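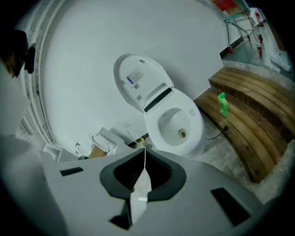

Thursday — Kurkgate open day, toilet cleaning demo

Went over with Radwa for the 2 p.m. slot. Plivow's pitch is an arm that learns bathroom cleaning from people doing it by hand with the gripper. Leszek Zawadzka ran the talk. He claims 310 recorded runs on "varied fixtures." What I saw was two white toilets, lids up, on a bare concrete floor. No stall, no door, just a big white wall panel behind the bowl. Our washrooms are nothing like that.

Asked about the smart toilet. The cable comes off the base and runs straight across the floor, right where the tool has to work. Leszek said the operators learn to go over it. Fine, but does the arm? He had no number for snags. Radwa asked twice.

Green bottle stood on the bench for the whole talk. Never saw anything sprayed — all of it was lid and seat handling. Nearly 9 minutes for one pass, by my watch.

Gripper itself is decent. Wide flat body, rubber pad with a U notch. I'd like to try that pad shape on our own lid jig.

To do: get the failure log from Leszek before Shaimaa commits any bench time. Ask whether they ever record with the lid down to start.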